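Reading time: 3 min

Robotics Project Course - Handout 4: Getting a task ready to record
Deividas Tamošiūnaitė

Hi everyone! A few of you asked me to write up what I rambled through at the end of the last session, so these are my notes, cleaned up a little. Bring them to the bench with you. I'm going to keep saying "episode" and I mean one go at the task, from hands off the table to hands off the table again.

Our task this block is the scissors and cloth one, which we're calling Hunt (Algirdas Jankauskaitė picked the name back in February and it stuck). You sit at the white table, you have several pairs of scissors and a piece of gray material, and the blue case stands open near the back. I like this task a lot! Scissors are horrible for a gripper - two rings, one pivot, and the whole shape changes when you open them - and cloth is worse.

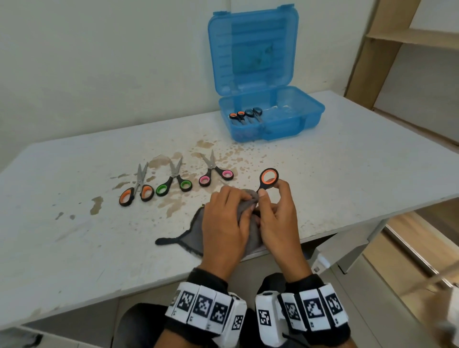

So, before you start, decide what your episode is and say it in one sentence. "Pick up the orange-ringed pair and put it in the case" is a good sentence. "Tidy up the scissors" is a bad one, and I'll hand it back to you. If there's more than one pair with orange rings on the table you also need to say which (far left, nearest the right hand, whatever you like, just stick to it for the whole set).

Next, hands. Wear both wrist bands, snug, with the printed markers facing out. Please don't push your sleeves up over them halfway through an episode. If the head camera loses the markers for a moment, fine, it'll recover, but if you work with one wrist turned under the cloth the entire time we get a lovely video and a useless track. I lost 40 episodes that way last year and I'm still a bit sore.

Keep the laid-out scissors with the blades pointing away from you. That's for your fingers first and for the data second. Change the spacing and the angles between episodes, though! A perfectly even row every time teaches the model that scissors live in a perfectly even row.

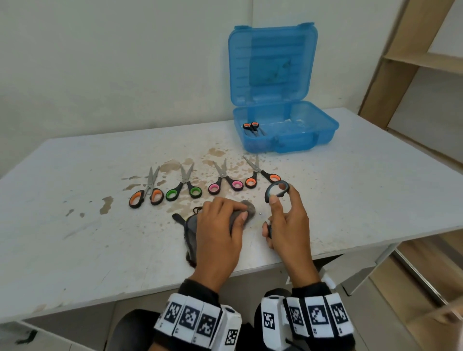 Left hand on the gray material, right hand on the scissors, four more pairs laid out in a row.

Go slower than feels natural, but don't freeze. When you've finished, take your hands out of view, wait a beat, then stop recording.

File names: our group folder is Valtari, then your initials, then the episode number. We're at 426 usable episodes so far, and 89 of those are cloth ones, so if you can't decide what to do on your turn, do cloth.

To hand in by 1 June 2025: your task sentence, your episodes, and half a page on what went wrong. I do read the half page. Mine would mention thumb rings - I keep jamming my thumb in at a bad angle and then fishing around for the hole, and the model has picked up the fishing around too.

Next time we look at labels and where to cut an episode. Read the Lostgate notes first, at least the part on start and end points.

Shares: 181

Questions about the handout? Contact Deividas through the course page | Back to top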